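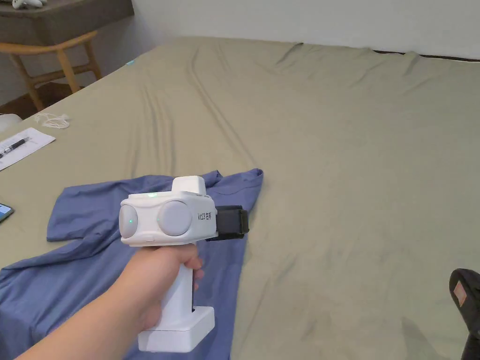
Sage green fitted sheet. Long diagonal wrinkles and soft folds run across it.

October, Gruncombe dye room

Weld over indigo on the Tazi cotton, second try. Target is the sage on the sheet. The first batch from last month came out closer to pea green and is going in the sample box as is.

Fiber: Tazi unbleached cotton, skeined, 498 g dry. Split into skeins and tied with figure-eight ties in four places each. The ties on the last batch were too tight and left white bands, so these are loose enough to get a finger through.

Scour: Cuver liquid plus soda ash, long simmer in the big pot. Water went the color of weak tea, dumped it, did a second scour without the Cuver, and that came out nearly clear. The Tazi cotton is sold as ready to dye. I don't think it is. A drop of water on a dry unscoured skein sits on top for a good while before it sinks in. On a scoured one it goes straight in.

Mordant: tannin first, overnight, then alum acetate in a warm bath. Dunged off in a wheat bran bath and rinsed. I skipped the bran last time and I suspect that accounts for some of the patchiness, though the tight ties did their share too.

Indigo: did the blue first this time. Fructose vat, 50 C, pH a touch high at the start but it settled. Vat was yellow-green and clear under a thin coppery skin, with a decent flower in the middle. Pushed the flower aside before each dip. Two short dips with a full airing in between. Blue looked too pale while wet and I was tempted to go for a third. Left it. Rinsed in plain water, then a weak vinegar rinse, then plain again.

Note that doing indigo after the mordant means some of the alum may come off in the vat. Tania Khan says she always puts the blue down first and mordants afterward, and her greens are more even than mine. Next batch should go in her order so we can compare.

Weld: 50 percent dried weld to weight of fiber, chopped, steeped, strained through the old pillowcase. A pinch of chalk in the bath because the water here is soft. Brought up slowly to 70 C and held. It crept past that once when I was on the phone and I took the pot off the ring until it came back down. Too hot and weld goes brownish. Turned the skeins every few minutes for the first half and then less often.

Out of the weld bath it was a clear spring green, still too bright. Made an iron afterbath in the small bucket, ferrous sulfate dissolved separately and added a bit at a time, skeins out of the bucket for each addition. Very little was needed. It turned from bright to dusty within a couple of minutes and I pulled everything right then. One skein stayed in while I was hanging up the others and it is visibly darker, more of an olive. Tagged it with red thread.

Results, dry, by the north window:
Main lot: soft gray-green, even along the length. Slightly yellower than the target.
Red thread skein: olive. Nice color, wrong job.
Tie marks: faint on one skein, none on the rest.
Hand: a bit harsh. Could be the iron or could be not enough rinsing.

Rub test with a damp white rag gave a trace of blue, so the indigo wasn't rinsed well enough. Gave the whole lot a hot wash with neutral soap and the second rag came away clean. Do the hot wash before the weld next time.

Light test started: 4 wraps on card, half of each covered with foil, taped up in the south window. Leave them alone until the Prososham order is finished.

To do
Order more weld, the jar is nearly out.
Same recipe with less weld and Tania's order of steps.
Weigh the iron properly next time and write it down. "Very little" is no use to anyone else.
pH strips are past their date.
The small bucket is now the iron bucket for good. Marked the handle. Please don't use it for anything else, especially the yellows.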